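The Operative Note Should Be Short Again

2019-06-08
6 shares | 2 comments

The operative note is a technical record. It states what was found, what was done, what was left in the patient, and what the next clinician needs to know. For most of its history it was dictated or handwritten, and it was as long as the surgeon's patience. It is now assembled from a template, and in many hospitals it has become the least useful document in the chart.

The template is not a bad idea in itself. A fixed set of headings reduces omissions, and audits of paper notes used to turn up missing antibiotic times and unsigned counts with depressing regularity. My objection is to the default text that fills the space under the headings. A heading asks a question. Default text answers it before the operation has begun.

At the regional hospital in Edach, where I reviewed charts until last September, the records system was Prundix. Its general surgery module opened with a completed note. The patient was positioned supine, pressure points were padded, the abdomen was prepped in the usual fashion, hemostasis was confirmed, and the patient tolerated the procedure well. A surgeon who changed nothing could sign it. The software marked edited and unedited passages identically, so a reader had no means of telling which sentences described the case and which described the template.
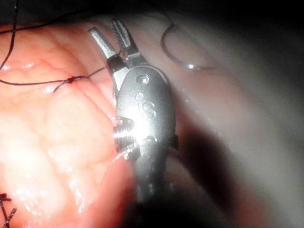

The consequence shows up months later, when somebody has to act on the note. A patient returns with a hernia at the old incision. The surgeon planning the repair wants the suture material, its size, whether the closure was continuous or interrupted, and how the fascia looked. The note says that the wound was closed in layers in the standard manner. Standard for whom is not recorded. The reader goes to the supply charges, which list what was opened and say nothing about where it was used.

I pulled two notes on bowel repairs from that period, written by different surgeons. The narrative sections matched word for word, including a misspelling of "mesentery." One of the operations had taken far longer than the other, and the anesthesia record showed why: there had been bleeding, and blood was given. The operative note reported minimal blood loss. I do not think the surgeon meant to mislead anyone. The estimate sat in a line of default text, in the middle of a paragraph of default text, and the eye passes over such paragraphs at the end of a long case.

Vendors describe this as a training problem. Diltesel, which sold the Prundix templates to the hospital, answered our complaint with an offer of further instruction on editing. The offer was polite and missed the point. A form that produces a false statement when left alone is defective, and it remains defective after the users have attended a class. We would not accept a ventilator that displayed a normal pressure until somebody measured one.

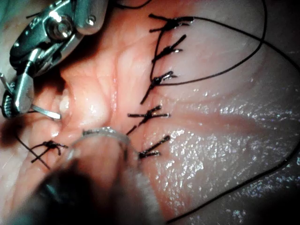
Billing is the usual defense of the long note. Payers want evidence that the service was performed, and coders look for particular phrases, so the template supplies the phrases. I accept that the hospital has to be paid. I do not accept that the clinical record has to carry the whole burden. The coded fields can sit in a separate block, filled in as fields, where a coder can find them and a clinician can skip them. Procedure, side, approach, and implant numbers are data. They gain nothing from being written out as prose and then extracted again by a person with a highlighter.

The legal defense is weaker. Risk managers like long notes because a long note looks thorough. A lawyer who obtains a large set of them will see the identical paragraphs quickly enough, and from then on every sentence in every note is open to question, including the accurate ones. A surgeon who wrote four plain lines about a difficult dissection is in a better position than one who signed two pages that could belong to anybody.

There is also a cost to training that gets little attention. Residents learn to describe tissue by having to describe it. Thickened, friable, edematous, and scarred are different findings with different implications for how a repair will hold, and a trainee who has to choose among them has to look properly. A trainee who inherits "tissues appeared healthy" can leave the choice unmade. When I was in training, an attending would send a note back if the description could have applied to any patient. It was irritating and it worked.
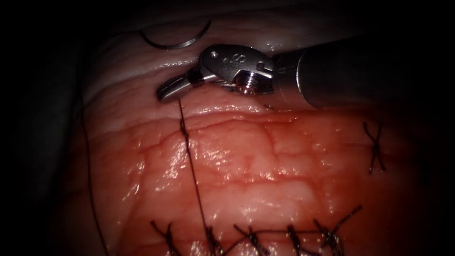 WHAT SHOULD CHANGE

First, templates should contain headings and no declarative sentences. If a field is left empty it should stay empty in the signed note, visibly so. A blank tells the reader that the information is missing, and a missing fact can be asked for. A false one gets used.

Second, closure should have its own heading, with material, size, technique, and layer entered separately. The entry takes less than a minute. Most surgeons can give these details from memory right after the case and few can give them the following week.

Third, the free-text section should have a limit. The clinic at Mahama, which still used paper when I visited, allowed six lines for findings and technique. The handwriting varied from fair to terrible. I could nevertheless reconstruct nearly every operation I read about, because the writers had used the space for whatever was unusual and left out the rest. Nobody there wasted a line on padding the pressure points.
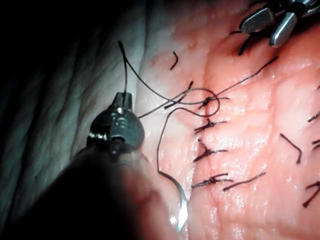 The objection I hear most often is that a complicated case will not fit. Some will not, and the limit should be one the surgeon can override with a keystroke. An override is itself informative. A reader who sees a note running past its normal length knows before reading a word that the case departed from routine. In the present system, length carries no information at all.

Time is the other objection, and it deserves a serious answer. Surgeons are short of it between cases, and a prefilled note is faster to sign than a blank one is to write. The comparison should include the reader's time as well. Every note is written once and may be read by the ward team, the emergency physician, the radiologist, the pathologist, and the next surgeon. Minutes saved by the author are spent several times over by people hunting through boilerplate for the sentence that matters, and the hunt often fails.

None of this requires new software. Prundix let an administrator delete default text from any field, and we asked for that to be done in the closure section as a trial. The request was still pending when I left. I would start there, in one department, and have the returning-patient clinic judge the notes, as its staff are the ones who have to rely on them.

2 comments

Related
Discharge Summaries and the Problem of the Second Page
Why the Medication List Is Never Current
Abbreviations That Should Be Retired
Reading an Anesthesia Record: A Short Guide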